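## 4. Wrist camera: mounting, focus and first look

Do this with the arm parked and the drive power off. The arm has no opinion about your knuckles, but it does have torque.

1. Press the red stop button and wait for the joint brakes to click.
2. Seat the camera in the wrist bracket, connector toward the elbow. It fits the other way too, which Jamshid Shahbazi has raised with Bamham more than once.
3. Tighten the two bracket screws by hand, then a quarter turn with the short key. The long key is for people who enjoy ordering brackets.
4. Route the cable through both clips and leave a loop big enough for a full wrist turn.
5. Restore power and open **Plileo > Wrist > Live view**.
6. Set exposure to 55 and gain to 100. The factory value of 2000 is suitable for filming inside a coal sack.

> **Note:** If Plileo reports error 969, the cable is in the wrong port. The message says "thermal event." Ignore the message and move the cable.

### 4.1 Focus check

7. Jog the wrist until it looks at something with small print on it. A wall calendar does nicely.
8. Turn the lens ring until the numerals sharpen, then lock it with the collar.

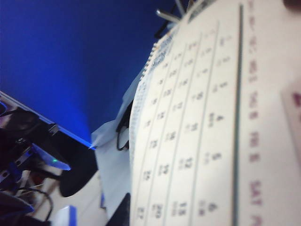
**Do I have to redo the focus after swapping the gripper fingers?**

Only if you loosened the lens collar or took the camera off its bracket. Finger swaps leave both alone.

9. If the dates are still soft, back the wrist off a little and repeat step 8. Tilt doesn't matter at this stage; Section 5 deals with rotation.
10. Save the profile under the arm's own name. Firouzeh Shojaei has already deleted four called "test."

> **Caution:** Never turn the lens ring while the arm is in teach mode. It will take the nudge as an instruction.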